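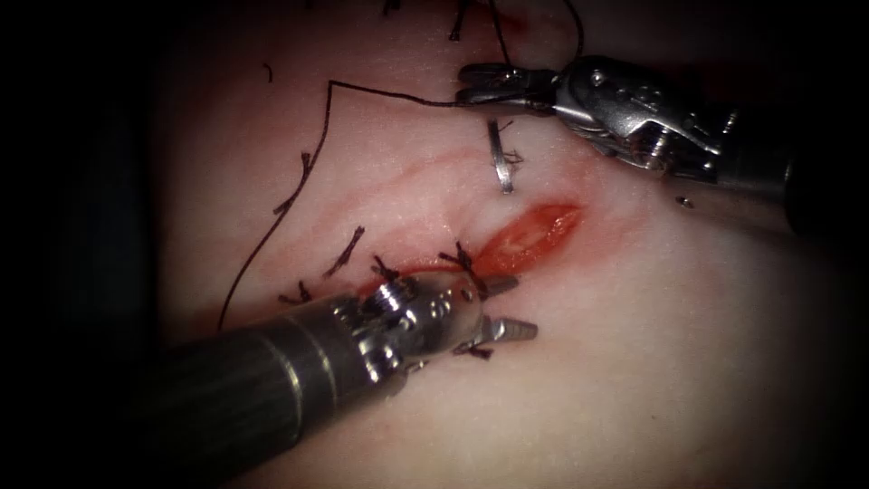
An incision partly closed with interrupted stitches, the cut tails standing along it and the right end still open.

The simple interrupted suture is a method of closing a wound with a row of separate stitches, each one passed, tied and cut before the next is begun. It is the first stitch most students are taught and the one they are most often asked to take out and do again. The name tells the reader that the thread is interrupted. The sewing is usually interrupted as well, by a search for the scissors.

Technique

The needle enters the skin at a right angle a few millimeters from the edge, follows its own curve through the tissue, and comes out on the other side at the same distance and from the same depth. The thread is drawn through until a short end is left, a square knot is tied with several throws, and both ends are cut. The knot is then shifted to one side of the wound so that it doesn't lie in the cut itself.

A good stitch brings the edges together with a slight outward roll, called eversion, which flattens as the wound heals. Edges that roll inward tend to leave a groove. The commonest fault among beginners is pulling too tight, on the reasonable but mistaken theory that a knot should look as if it means business. Tissue swells after it is injured, and a stitch that was snug at noon may be strangling its patch of skin by evening.

Two schools exist on where to start. One works from an end to the other. The other places the first stitch in the middle and then halves each remaining gap, a habit that guards against the "dog ear," the small pucker left over when one side of a wound has been used up faster than its partner. Supporters of each school regard the other as a phase people go through.

Tails

The ends left beyond the knot are called tails or ears. Cut too short, they let the knot slip; cut too long, they stray into the next stitch and get tied into it. Nonabsorbable skin stitches are left with enough tail to be gripped at removal. Zulema Durán, whose bench notes are still copied at the Lancombe school of surgery, gave the correct length as "whatever the person removing them would have asked for," and left her students to find that person.

Dark thread is popular for teaching, as it shows up well on a pale surface. It shows up equally well everywhere else it ends up. 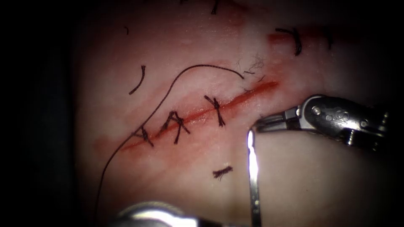 Offcuts are a lesser-known product of the method. Every knot yields at least one scrap, and the stiffer threads keep the bend they had when they were cut, so that a practice session leaves behind a quantity of small hooks and commas. Braided thread that has been gripped too many times in the same place goes to fluff. The Lancombe notes call this "hair" and advise starting a new length, which students treat as a suggestion.

Practice and teaching

The Mavard course, drawn up by Lavanya Thevar, asks for 200 stitches before a student is assessed. These are spread over 40 short sittings, on the view that the hand learns little in the second hour and picks up bad habits in the third. The assessment itself is a straight cut closed with seven stitches, judged on spacing, tension and the evenness of the bites. In its first year 63 students took it. Spacing was the mark most often lost, generally in the last third of the cut, where optimism had outrun the available wound.

The Endeslow rule, a strip of card with evenly spaced notches, was brought in the following February to help with this. It works well, though students who learn with it have been known to look around for it at the bedside.

Comparison with continuous closure

A continuous, or running, suture closes the same cut with a single thread and takes less time. Its weakness is that one break can loosen the whole line. With interrupted stitches a failed knot costs only itself, and a single stitch can be removed early if part of the wound needs to drain. The price is more knots and more thread — and more time spent tying, during which somebody will usually recommend the running suture.

Related articles
Vertical mattress suture
Running suture
Square knot
Surgeon's knot
Wound eversion
Domínguez spacing chart
Suture removal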